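Nalow is an in-car voice assistant made by Rerkex, a small firm in Sterelstead, and I've had it in my own car since December, so forgive me if I sound fond of it! Barış Yalçınkaya and Taner Aydoğan wrote the first version for Demirtaş vans - more than 2,000 of them use it now.

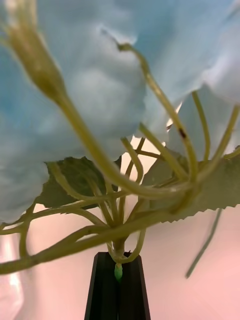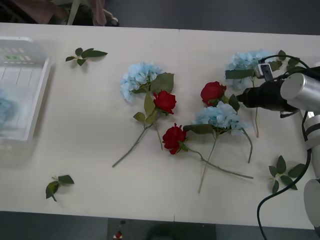
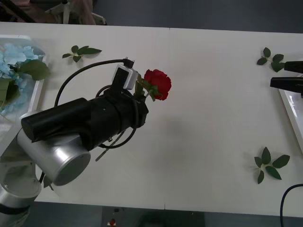
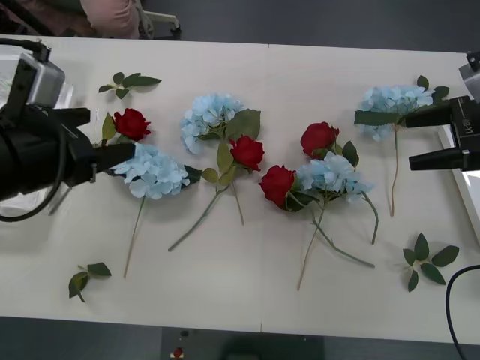 It understands 4 languages and 58 commands, mostly for maps, music and the heater. Mine still mishears "home" on the motorway, but version 2 is much quicker with postcodes.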